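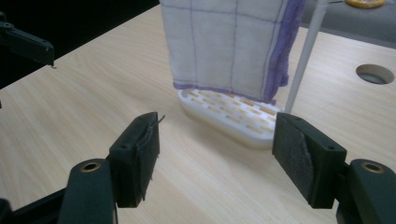

A white oval soap dish with staggered slots, on a pale wooden table.

The case for the slotted soap dish, and against most of the others

By Karla Cortés

The bar of soap has come back into a good many bathrooms, and the dish has come back with it. Shops that stopped stocking soap dishes when pump bottles took over now carry a shelf of them in stone, bamboo, glazed clay, silicone and steel. Most are poor at the single job they are sold for. My argument is that the job is drainage, that drainage can be judged by eye before purchase, and that the plain slotted plate does it better than nearly everything that costs more.

A bar of soap in use is a solid with a wet skin. After each use the skin holds water, and some of that water has to leave before the next use or the skin thickens. Once it is thick enough it slumps, and the bar sits in a paste made of itself. The paste is soap that has been paid for and will mostly be wiped off with a cloth. It also glues the bar to the dish, so that the person at the basin lifts both together and drops one.

Water leaves the bar in two ways. It runs off under gravity, which takes minutes, and it evaporates, which takes hours. A dish affects both. It can let the run-off go somewhere or it can keep it. It can leave the underside of the bar open to air or it can seal it. A dish with a solid floor keeps the water and seals the underside. It may be handsome, and plenty are, but it is a saucer.

Ridged dishes are the usual compromise. The bar stands on raised lines and the water gathers in the channels between. For the first few uses this works. The channels are shallow, though, and soap residue settles in them and sets. Within a couple of weeks the ridges are standing in a grey layer that reaches nearly to their tops, at which point the dish has turned itself into a saucer as well. A ridged dish that slopes to a lip and empties into the basin is a better object, provided that the basin edge is level and the dish is put down the right way round. In a household of four I would not rely on the second condition.

A slotted dish removes the floor. Seen from above, the one in the photograph is mostly a question of how much material is left between the openings: the table shows through the slots. Whatever falls from the bar goes through. Air reaches the bar from beneath wherever there is a gap for it to travel along. The residue that does collect sits on narrow bars between slots and can be pushed out with a thumb under a running tap.

The arrangement of the slots matters more than their number. Long slots running the full length of a dish leave long thin ribs, and long thin ribs flex. They also cut. A soft bar resting on narrow parallel ribs takes their imprint, sinks between them, and wedges. Short rectangular slots in staggered rows avoid this. Each opening is bridged at both ends, the bridges in one row fall beside the openings in the next, and the load of the bar is spread across a mesh. It is the same logic as a course of brickwork, and anyone who has looked at an expanded metal walkway will recognise it.

Shape is a smaller matter but not a trivial one. An oval plate suits the common oval bar and wastes little space on a narrow ledge. It has no corners in which residue can lodge. A rounded rim is kinder to the hand and to the enamel, and it wipes clean in one pass. Square dishes photograph well in catalogues and collect a small deposit in each corner which has to be taken out with something pointed.

I will concede the obvious objection. A slotted dish does not make water disappear. It passes it on to whatever is beneath. On the rim of a basin, a bath ledge or a tiled recess with a fall, that is the correct outcome. On a wooden shelf or a bedside cabinet it is the wrong one, and a slotted plate used there on its own will mark the surface in time. The remedy is a tray under the plate, emptied when the plate is rinsed. Two-part dishes are sold on this principle and they are good, with the reservation that the lower part is out of sight and is therefore forgotten. I have lifted the upper half of several such dishes in other people's bathrooms and I do not recommend it before a meal.

The gap between plate and tray deserves attention from manufacturers and rarely gets it. If the plate lies almost flat on the surface below, water bridges the gap and holds there by surface tension, and the underside of the bar stays damp however many slots there are. A clearance of a few millimetres is enough to break the film. Short feet will do it, as will a turned-down edge with breaks in it so that the air can move. Feet are not visible in most product pictures, which tend to be taken from above, and a buyer in a shop should turn the dish over and look.

On material, my view is unromantic. Bamboo and other woods look well for a season and then blacken along the end grain. Unglazed stone is promoted as absorbent, and so it is, until its pores are full of soap. Glazed ceramic is excellent but slots are awkward to form in it, so that ceramic dishes usually have three or four round holes where they ought to have 20 slots, and the holes block. Steel wire drains superbly and leaves a mark on the bar and occasionally a ring of rust on the bath. A rigid moulded plate can be given any pattern of openings at no great cost, does not rot, and survives a fall on to tiles better than ceramic does. That it looks cheap is true of some and not of others. White shows soap scum less than any dark colour, in spite of what people expect.

For some time I kept a rough record of this at home. I cut bars of the same hand soap to the same weight, put one on a solid dish and one on a slotted plate at either side of a double basin, and asked the household to alternate. It was not a laboratory. People forgot, and one bar went to the garden tap and returned with grit in it. Over 30 days the bar on the slotted plate stayed firm to the edge and the other developed a soft base that had to be scraped off twice. I would not publish a percentage from that and I distrust those who do. The difference was plain to the hand.

The shops could help and generally do not. The Titcombe catalogue lists its soap dishes by finish and by collection name and says nothing about whether water can get out of them. Dultari gives the overall dimensions to the millimetre and omits the size of the openings. Tolholm, to its credit, prints a photograph of the underside of each dish, and I have bought two from it for that reason. The best plate I own came from a Dmytriv hardware stall, unboxed, in a bin with sink plugs and hose clips, and cost less than the soap that sits on it. I see no reason why the underside, the clearance and the slot width should not be given for every dish on sale. Tap makers publish a flow rate. A dish is also a piece of plumbing, on a very small scale.

There is a tendency to answer all this by saying that liquid soap settles the question. It settles it by moving the water into the bottle. A pump bottle is mostly water, is carried home as water, and stands in its own ring of drips on the basin edge, where it needs wiping as often as any dish. If a household prefers it, there is no quarrel to be had. But people who go back to bars, are disappointed by the slime and return to the bottle have in many cases been let down by the dish and have blamed the soap.

Maintenance of a slotted plate is brief. Rinse it under a warm tap once a week, on both faces. If the slots have begun to close, leave it in hot water for the length of time it takes to clean the basin, then run an old toothbrush along the rows. Turn the bar over when putting it back. In hard water areas a white film of lime scum will form on the rim, and a little vinegar takes it off. Do not put soap on the plate straight from a soaking in the bath and expect any design to cope.

For those replacing a dish, the test in the shop takes a few seconds. Hold it up to the light. If light comes through across the whole area on which the bar will rest, and not only through a hole in the middle, the dish will drain. Press the centre with a thumb to see whether it bends. Turn it over and look for clearance, or for something to stand it on. The name on the box, the collection it belongs to and the word "spa" may be disregarded.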